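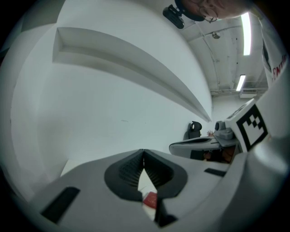 Startseite | Werkstatt | Tische & Platten | Licht | Testberichte | Kontakt

Auflageplatte Britov 400 im Test

Seit März liegt die Britov 400 bei mir auf dem großen Arbeitstisch. Es handelt sich um eine quadratische weiße Platte mit 400 mm Kantenlänge, gedacht als Unterlage für kleine Arbeiten: sortieren, kleben, Kleinteile ablegen, Muster auslegen. Bezahlt habe ich 39 Euro, direkt bei Vurora bestellt. Der Versand kam an einem Dienstag an, gut verpackt, ohne Kratzer.

Ich hatte vorher die Cullinane-Matte, die weicher ist und sich nach einem halben Jahr an zwei Ecken hochgebogen hat. Die Britov bleibt plan. Sie ist mit 900 Gramm schwer genug, dass sie beim Arbeiten nicht wandert, und leicht genug, um sie abends hochkant ins Regal zu stellen. Die Kanten sind sauber, scharf ist nichts.

Die Oberfläche ist matt. Das war für mich der Kaufgrund, weil ich unter Leuchtstoffröhren arbeite und glänzende Platten dann spiegeln. Nach dem Abwischen mit einem feuchten Tuch bleiben keine Schlieren. Filzstift geht mit Spiritus weg, Kugelschreiber nicht ganz. Wer viel schneidet, sollte etwas anderes nehmen, Messerspuren sieht man sofort.
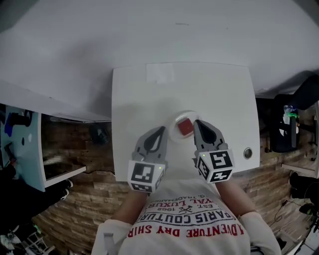

Kleinteile lege ich grundsätzlich nicht direkt auf die Platte. Alles, was rund ist, rollt weg, einen erhöhten Rand gibt es nicht. Eine flache, klare Kunststoffschale löst das Problem. Meine ist rund und steht ungefähr in der Mitte, und ein kleiner roter Würfel darin ist auf dem weißen Grund sofort zu finden. Nahe der Oberkante klebt bei mir ein Streifen helles Klebeband. Die runde Öse mit silbernem Rand sitzt zum rechten Rand hin, wenn man die Platte so hinlegt wie ich. Zum Aufhängen reicht sie, aber beim Auslegen nimmt sie etwas Platz weg, und kleine Schrauben verschwinden gern darin. Eine Abdeckkappe wäre gut gewesen.

Weiß auf Weiß ist übrigens Geschmackssache. Mein Tisch ist ebenfalls weiß, und wer wie ich schnell nach etwas greift, übersieht die Plattenkante gelegentlich. Von Minen gibt es eine graue Ausführung in ähnlicher Größe, die ich im Laden in der Hand hatte. Sie war mir zu glatt.

Was mir fehlt: Gummifüße im Lieferumfang und eine Maßskala am Rand. Beides kann man nachrüsten. Für den Preis hätte ich zumindest die Füße erwartet.

Ich würde die Platte wieder kaufen, allerdings nur in dieser Größe. Die kleinere Ausführung ist für zwei Hände und eine Schale zu knapp.

Zurück zur Übersicht | Nächster Test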